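Grapes, Again
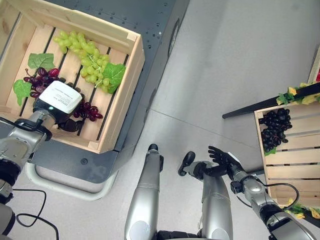
Idthorpe Players / Props & Set Dressing / Backstage Diary

April, late afternoon

Spent most of today on grapes. I have a degree, and I mention it here because I didn't get to mention it anywhere else between lunch and five.

The harvest play opens with a crate of fruit sitting downstage while two sisters argue over it for the better part of a scene. Fiona Paterson, who is directing, wants the crate to look "like someone left it there in a hurry but with love." I wrote that on my hand so I'd have it with me. By three it had smeared into "left in a hurry," and I worked to that.

The crate is the nice light pine one with the slats. I fought for it. Struan wanted the old apple box from the last show, which has a false bottom and smells of whatever was in the false bottom. The pine one has a slatted bottom too, so the audience up in the side seats will be able to see straight through to the stage floor anywhere I leave a gap. I found this out by sitting in a side seat. Then I came down and moved one leaf. Then I went back up. There are 14 steps to the side seats and my knees have now met each of them personally.

So, the fruit. Long green bunch across the back, running on the diagonal, as grapes laid in a straight line look like they're waiting for a bus. Two purple bunches in front, one redder and glossier, the other smaller and darker. All fake, obviously. Hye-jin Na asked me over the intercom if we could have real ones on the night, and I reminded her of the cheese course in the Christmas show, and she said "oh, right," and the intercom clicked off.

The leaves are my real grievance. Real vine leaves have the decency to droop. A fake leaf holds whatever shape it was molded in and dares you to do something about it. I've got three in there now, one on the left by the red grapes, one at the right end of the green bunch, and one down in the near corner looking like it was dropped. That last one took me 40 minutes. It is very hard to drop something on purpose.

Evanthia Katsaros came by with the fabric for the tablecloth and said the green bunch was too pale. I said it was a white variety. She asked which one. I said Lallus. That is the name of the village in the play and she has sat through every rehearsal, so I don't think I got away with it. But she's right, it is pale, and under the amber wash it will go either golden or the color of a sick canary, and I won't know which until the lights are hung.

The crate goes on and off on the metal cart. It's a good steady height for dressing, if a little industrial for rural anything, and it has those small holes all over the top that will swallow a loose berry if you let them. I've lost one already. In the blackout before the scene the crate gets lifted from the cart to its mark, which means everything inside needs to stay put while being carried by a teenager in the dark. I have asked Fiona whether I can wire the bunches to the slats. She says the older sister has to pick one up on the line about their father. Which one? "Whichever she feels." I'd like it noted that I took this calmly.

Current plan, subject to feelings: wire the long green bunch, leave both purple ones free, a dab of tacky putty under the leaves. Agnes McIver plays the older sister and has promised me, privately, that she will always feel the small dark one. Agnes has been doing this a long time and understands that art rests on a foundation of people quietly agreeing with props.

Also did the prop sheet. We're up to 46 items, not counting the crate's contents, which I have listed as "grapes, assorted, see me." Guthrie Hall wants a copy before we load in, along with the list of anything flammable. I looked at the fruit for quite a while and then wrote "unknown."

Still to do: age the crate a little, tea or thinned brown paint. It's much too clean for something that has supposedly been up and down a hillside all summer. Struan says to drag it around the parking lot on a rope. I said no, and then went out and had a look at the parking lot.

Home by six. My husband had bought grapes. I had toast.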